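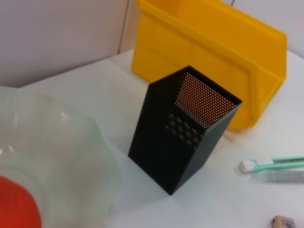 Slide 1 — Title
Good evening. I'm going to talk about how we read a freeze warning and what to do in the hours before it starts. Questions at the end, please.

Slide 2 — Advisory, watch, warning
A watch means conditions could develop. A warning means they're expected or already happening. People mix these up every fall. Read both lines out slowly.

Slide 3 — Last November
Nerthorpe dropped to 17 degrees before sunrise. Oltow, up on the ridge, stayed nearly 9 degrees warmer. Same forecast for both. Cold air drains downhill and sits in the valley when the wind quits.
(Point to the creek on the map.)

Slide 4 — Why the airport number misleads
The sensor is on open ground. Your yard may be lower, or behind a hedge that holds the cold air in. Put a thermometer at plant height and check it at 8 pm and again before bed.

Slide 5 — Before dark
Disconnect hoses. Cover outdoor spigots. Bring pets in. Drape plants to the ground — a cover tied around the stem traps very little heat.

Slide 6 — Roads
Canpolat Bridge ices first. Slow down before you reach it and stay off the brakes on the deck.

Skip slide 7 if we're past the half hour.

Slide 8 — Where to get alerts
Leave this one up during questions. Sign-up sheet is by the door.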